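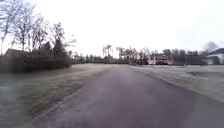

The path, frost on the grass.

April, 7.40 am. Loaf trials, second batch. Same flour as before (Ruddock wholemeal), same tins, but half the dough had the longer cold rest Emrys Prosser keeps asking for. Starter was fed last night and left on the shelf by the door. Smelt sharp this morning, more so than I like, but it floated.

Water at 30 degrees for both halves. Salt went in late on the first half as I forgot it – worked it through by hand, might account for the tighter crumb. Note for whoever does batch three: weigh the salt out before anything else and put it on top of the flour bin. 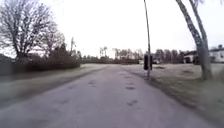
Ynyr Mostyn

Baked the short-rest loaves first, 50 minutes, lid off for the last part. Crust decent, a bit pale underneath. The bottom element in the Namora oven is still slow to recover after the door has been opened. I have moved the steel up one shelf and it seems to help.

The long-rest loaves spread sideways when turned out. They had been in the fridge about 8 hours, and I think the dough was already past its best when it went in. Flavour much better though. Emrys had two slices with nothing on.

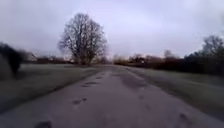
Page last changed: April, 4.15 pm

Cut everything after lunch. Short rest: even crumb, dry at the edges. Long rest: open, slightly gummy just above the base. Would like to try it again with less water and a smaller piece of starter before deciding anything.

Still to do: order rye, scrape the proving boards, find the other probe thermometer. Emrys thinks it is in the drawer with the spare blades – I looked there and it wasn't.

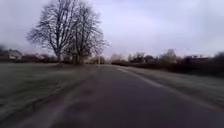
Road with the pale line along its right side.

Two long-rest loaves wrapped and kept back for tasting tomorrow. Rest are in the freezer, bottom drawer, marked with the batch number.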